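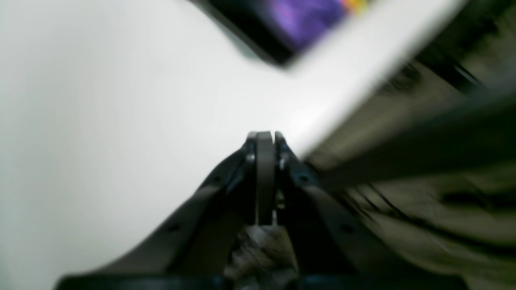 1/ Resultado da semana no Musby, a nossa política bimanual para dobrar roupa. Filtrámos o conjunto de treino pela nitidez das câmaras de pulso: de 2,947 episódios ficaram 800.

2/ O critério é simples. Variância do laplaciano por imagem, mediana por episódio, corte fixo. Os segmentos de aproximação rápida saem quase sempre penalizados – o desfoque de movimento concentra-se aí.

3/ Treinámos duas políticas com a mesma arquitectura e o mesmo número de passos. Avaliação: 22 tentativas por política, peças escuras sobre mesa branca.

4/ Conjunto completo: 12 dobras aceites. Conjunto filtrado: também 12. Os erros é que mudam de sítio. Sem filtro, falha a preensão do canto. Com filtro, falha o alinhamento das bainhas.

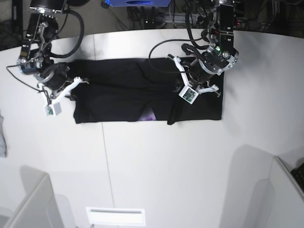

Ntuli: e se o filtro estiver só a eliminar os operadores mais rápidos?

5/ É possível. O corte não foi estratificado por operador. Repetimos em Gerkgate com quotas iguais e a mesma semente.

6/ Falta também a ablação sem câmaras de pulso, só com a vista superior. Fica em fila para terça-feira.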